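Masking the robot's own body in a wrist camera feed

Most guides tell you to render the URDF into the camera, dilate the result a few pixels and call it a self mask. I have tried that on three hands and I don't trust it. The model knows rigid links. It has no idea what a soft cover does when the wrist bends.

Start with the cheap test. Hold the arm still, overlay the rendered mask on a live frame and look at the edges. 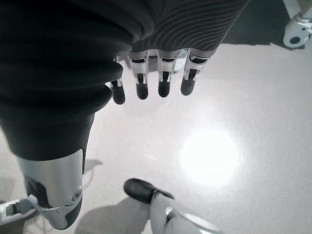
Your mask has to cover every part of the robot, including the parts the camera has no business seeing. People render the hand chain and stop there. With the hand hanging low, a foot comes into view below the fingers, and a planner that gets those pixels will treat the toe cap as an obstacle on the floor. Load the full body tree. In Clodby that is body_scope: all, and the default is hand.

Next, pad the soft parts separately. I use 7 pixels on rigid links and 48 on anything with a fabric or ribbed cover. Yes, 48 is ugly.

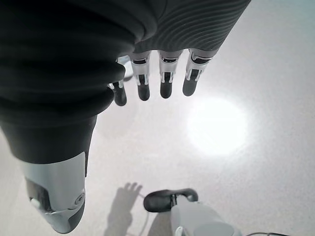
Then deal with shadows, which the render will never give you. Clodby's shadow filter claims to handle them. Rodica Nedelcu ran it on 259 of our frames and it missed the shadow in 81, so I leave it off and drop low-texture dark regions touching the mask instead. Crude, but I can debug it.

Last, check against the head camera. Project the wrist depth into the head view and look for points landing on the arm. 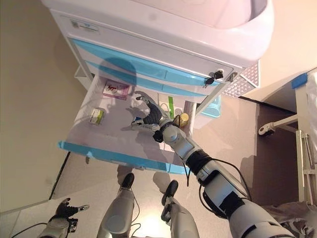

Head view, right hand over the open drawer.

If points still land on the forearm, fix your extrinsics before you touch the padding again.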